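4.2 What changed for the finishers

The clearest change at the Mostia workshop was in how people talked about their day. Before the arm arrived, a finisher at Kustero handled up to 400 small wooden parts per shift, and most of that time went into picking up a tool, setting it down and picking it up again. Now the arm does much of the reaching, and the finishers spend longer looking at the wood. We were delighted by how quickly they made the setup their own — within 3 weeks they had rearranged the benches and rewritten half of our task list. Cirilo Arriaga, the senior finisher, moved the tool rest twice before he was happy with it, and his version is the one we kept (Figure 4).
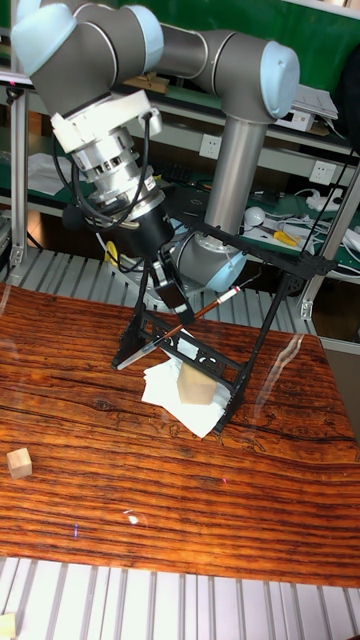
Figure 4. Gripper at a slender tool lying diagonally over the bench, with pale wooden blocks nearby.

The same finishers logged 356 interruptions in October, most of them short. What pleased us is who resolved them: the people at the bench, usually without calling an engineer. Several asked to learn the Pascu scripting tool, and two now write their own routines. We return to training time in Section 5.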